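로봇 시연 교시

로봇 시연 교시(示演敎示)는 사람이 로봇에게 작업을 직접 해 보이거나 로봇을 조종해 그 동작을 기록하고, 기록을 바탕으로 로봇이 같은 종류의 작업을 수행하게 만드는 방법을 통틀어 이르는 말이다. 팔을 손으로 잡고 움직이는 직접 교시와 조종 장치를 통해 움직이는 원격 교시로 크게 나뉜다. 코드를 한 줄도 쓰지 않는 사람이 자기 손에 밴 요령을 기계에 옮겨 줄 수 있다는 점에서 로봇공학 가운데서도 유난히 매력적인 분야로 꼽힌다. 숫자 큐브를 쟁반에 옮기는 작업은 모의 환경에서 자주 쓰이는 입문 과제이다.

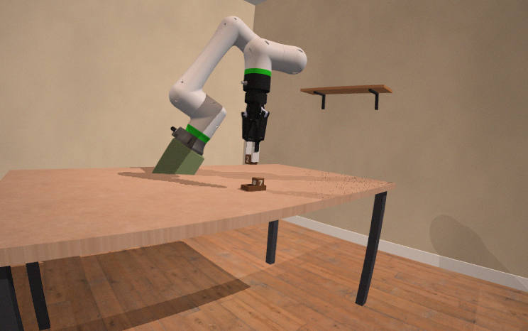
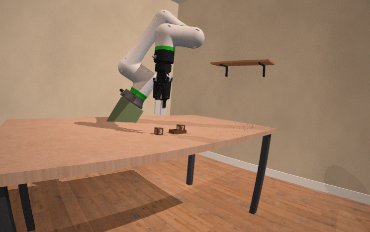
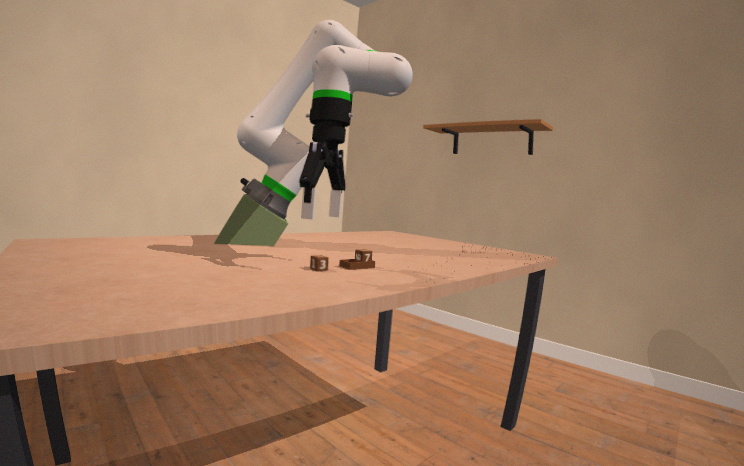
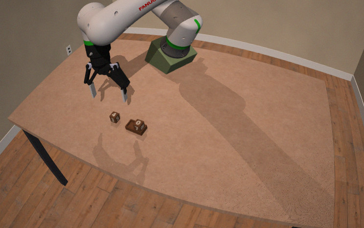

모의 환경의 숫자 큐브와 쟁반

개요

물건을 집어 옮기는 일은 사람에게는 너무 쉬워서 설명하기가 오히려 어렵다. 어느 높이에서 손을 멈추는지, 언제부터 손가락을 오므리는지, 놓기 직전에 얼마나 기다리는지를 말로 적어 보라고 하면 대부분 금세 막힌다. 시연 교시는 이 막히는 부분을 그대로 건너뛴다. 시연자는 평소처럼 작업을 하고, 관절 각도와 집게의 벌어진 정도, 카메라 영상이 시각에 맞추어 저장된다. 이렇게 처음부터 끝까지 한 번 수행한 기록을 흔히 에피소드라고 부른다.

초기의 교시는 기록한 경로를 똑같이 재생하는 데 쓰였다. 부품이 늘 같은 자리에 놓이는 도장이나 용접 라인에서는 지금도 이 방식이 훌륭하게 통한다. 반면 물건의 위치가 매번 달라지는 작업에서는 여러 에피소드를 모아 정책(policy)을 학습시키고, 로봇이 현재의 관측을 보고 다음 동작을 고르게 한다. 이를 모방 학습이라 한다.

직접 교시

시연자가 로봇 팔을 손으로 잡고 원하는 자세로 끌고 가는 방식이다. 로봇은 자기 무게를 스스로 떠받치는 중력 보상 상태에 들어가며, 잘 조정된 팔은 손가락 하나로도 밀릴 만큼 가볍게 느껴진다. 처음 잡아 본 사람이 탄성을 지르는 것도 무리가 아니다! 금속과 모터로 이루어진 팔이 손목의 작은 망설임까지 따라오기 때문이다.

힘이 드는 방향을 몸으로 알 수 있어 끼워 맞추기, 문지르기, 뚜껑 돌리기처럼 접촉이 많은 작업에 특히 잘 맞는다. 단점도 있다. 시연자의 손과 몸이 카메라에 함께 찍히기 쉽고, 팔의 여러 관절을 두 손으로 동시에 다루다 보면 동작이 뚝뚝 끊긴다. 집게를 여닫는 버튼이 손목에 없는 기종에서는 발판 스위치를 따로 두기도 한다.

원격 교시

시연자가 로봇에서 떨어진 곳에서 장치로 움직임을 지시하는 방식이다. 장치는 다양하다.

- 리더 암: 로봇과 관절 구조가 같거나 비슷한 작은 팔을 움직이면 로봇이 따라 한다. 관절의 한계가 손에 그대로 전해져 익히기가 빠르다.
- 공간 마우스: 손잡이를 밀고 비틀어 집게의 위치와 방향을 바꾼다. 느리지만 정밀하고 책상 한쪽이면 충분하다.
- 가상현실 컨트롤러: 손의 위치를 추적해 집게의 위치로 바꾼다. 넓은 동작이 시원하게 나오는 대신 허공에서 팔을 들고 있어야 한다.
- 키보드와 게임 패드: 가장 구하기 쉽다. 대각선 움직임이 계단처럼 기록되는 경우가 있어 후처리로 다듬는다.

원격 교시의 큰 장점은 실물 로봇과 모의 환경을 같은 손놀림으로 다룰 수 있다는 것이다. 모의 환경에서는 집게가 탁자를 들이받아도 다시 불러오면 그만이고, 물체의 자리와 조명을 에피소드마다 바꾸는 일도 간단하다. 다만 마찰과 접촉의 느낌은 실물과 차이가 나므로, 모의 시연으로 학습한 정책을 실물에 옮길 때에는 실물 시연을 조금 섞는 경우가 많다.

시연의 구성

집어 옮기기 시연은 보통 접근, 하강, 파지, 들어 올리기, 이송, 내려놓기, 후퇴로 나누어 본다. 구간마다 어려운 점이 다르다. 접근에서는 집게의 방향을 미리 맞추어 두는 것이 좋고, 하강에서는 두 손가락 끝이 물체 양쪽에 고르게 오는지 살핀다. 모서리가 있는 큐브는 집게가 조금만 틀어져도 잡히면서 돌아가는데, 이때 물체가 스스로 집게 면에 맞추어 정렬되는 모습은 몇 번을 보아도 재미있다.

내려놓기는 초보자가 가장 서두르는 구간이다. 바닥에 닿기 전에 집게를 열면 물체가 튀고, 너무 깊이 내리면 팔이 눌린다. 쟁반처럼 테두리가 있는 용기에서는 이송 높이가 낮을 때 물체 밑면이 테두리에 걸린다. 이미 다른 물체가 들어 있는 용기라면 손가락이 벌어질 공간까지 계산해야 한다.

사례: Ommont 교시 실습

Mumbridge의 공개 작업장에서 운영하는 Ommont는 입문자를 위한 시연 교시 과정이다. 참가자는 중력 보상 상태의 팔을 잡아 보는 것으로 시작해 공간 마우스로 넘어가고, 마지막에 자기 시연으로 학습한 정책이 움직이는 것을 지켜본다. 첫 기수에서 모은 시연은 306개였고, 검수를 거쳐 119개가 제외되었다. 제외 사유로는 시연 도중의 긴 멈춤이 가장 많았다. 이후 과정에서는 기록을 시작하기 전에 손을 푸는 연습 시간을 7분씩 두고 있다.

기록 관리에는 Flovico라는 도구를 쓴다. 에피소드를 시간 축 위에 펼쳐 놓고 집게가 열리고 닫힌 순간을 표시해 주므로, 헛집은 구간이 한눈에 들어온다. 또 다른 모음인 Mnguni에는 모의 환경에서 원격으로 수집한 시연 3,000개가 들어 있으며, 큐브와 쟁반 과제도 포함된다. 두 모음을 나란히 재생해 보면 같은 과제라도 시연자마다 버릇이 또렷하게 드러난다. 어떤 이는 물체 위에서 꼭 한 번 멈추고, 어떤 이는 곡선을 그리며 단숨에 내려간다.

품질과 검수

시연의 수가 많다고 반드시 좋은 정책이 나오지는 않는다. 같은 상황에서 시연자가 왼쪽으로 돌기도 하고 오른쪽으로 돌기도 하면, 단순한 학습 방법은 둘의 평균을 택해 물체로 곧장 부딪칠 수 있다. 그래서 많은 작업장에서 경로의 큰 방향을 미리 약속해 둔다.

실패했다가 다시 집는 시연의 취급은 의견이 갈린다. 깔끔한 시연만 남기면 학습이 안정되지만, 로봇이 한 번 미끄러졌을 때 돌아오는 법을 배우지 못한다. 일부러 집게를 어긋난 자리에 놓고 거기서부터 바로잡는 복구 시연을 따로 모으는 방법이 널리 쓰인다. 정책이 실행되는 중에 사람이 끼어들어 고쳐 주고, 그 부분만 다시 학습에 넣는 방식도 있다.

안전

실물 팔을 쓰는 직접 교시에서는 속도와 힘의 상한을 낮게 걸고, 비상 정지 버튼을 시연자의 손이 닿는 곳에 둔다. 끝에 단 공구의 무게를 잘못 입력하면 중력 보상이 어긋나 팔이 저절로 뜨거나 가라앉으므로, 공구를 바꾼 뒤에는 무게 값부터 확인한다. 원격 교시에서는 조종 신호가 끊겼을 때 팔이 제자리에 서도록 설정한다.

같이 보기

모방 학습, 중력 보상, 힘 제어, 역기구학, 파지 계획

독자 의견

익명 1: 리더 암 설명 잘 읽었습니다. 저는 공간 마우스로 시작했는데 손목 회전이 자꾸 같이 들어가서 애먹었어요. 회전 축을 잠가 놓고 위치만 먼저 연습하니까 훨씬 낫더라고요.

익명 2: 복구 시연 부분을 좀 더 길게 써 주시면 좋겠습니다. 어느 정도 비율로 섞는지가 늘 궁금합니다.

익명 3: 위 의견에 덧붙이면, 저희는 비율을 정해 두지 않고 정책을 돌려 본 다음 자주 미끄러지는 자리에서만 추가로 모읍니다. 손은 더 가는데 결과 보는 맛이 있어요!

익명 4: 큐브 과제 해 보고 싶은데 게임 패드만 있어도 되나요?

익명 1: 됩니다. 스틱 감도만 낮추고 해 보세요.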